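Participants wanted: household recording study, second round

Jutby is looking for people to record everyday table-top tasks with a hand-held gripper. The recordings are used to train robot arms, and this round is part of the Skirker study on how well a trained arm copes with rooms it has never met.

In the first round we collected 3,052 recordings. Policies trained on many different rooms did better in a new room than policies trained on the same number of recordings from one room. We now want to find out whether the clutter left on a table matters as much as the room itself, so please do not clear up before a session.

What you would do

You hold the gripper by its handle and use it to pick up, move and put down small objects on a table. The camera is fixed to the tool, so there is nothing to set up in the room. A session is 17 short tasks and each one is done twice. Training takes one morning at our Campos office. 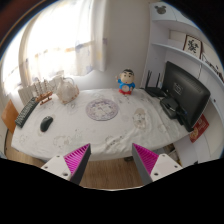 View from the gripper camera, fingers open, at a table with a placemat, mouse and keyboard.

Who can apply

You should be 18 or over, have the use of a table at home and be able to stand for an hour with breaks. Left-handed people are very welcome, as we had few in the first round. You do not need a technical background. Anyone who took part in the first round can apply again if they have moved house.

Payment

We pay 400 euros for 6 sessions, plus travel to the training morning. Payment is made after the last session. If you stop early you are paid for the sessions you have done.

Your recordings

The camera takes in a wide view, including shelves, walls and windows. Put away letters, family photographs and anything else you would not want stored. You can ask us to delete a recording at any time up to the end of August, when the set is passed to our partner Gristico for training.

How to apply

Write to Anneliese Petersen, study coordinator, at the Jutby office with your name, your town and the days you are free. Applications opened on March 17, 2026 and stay open until all places are filled.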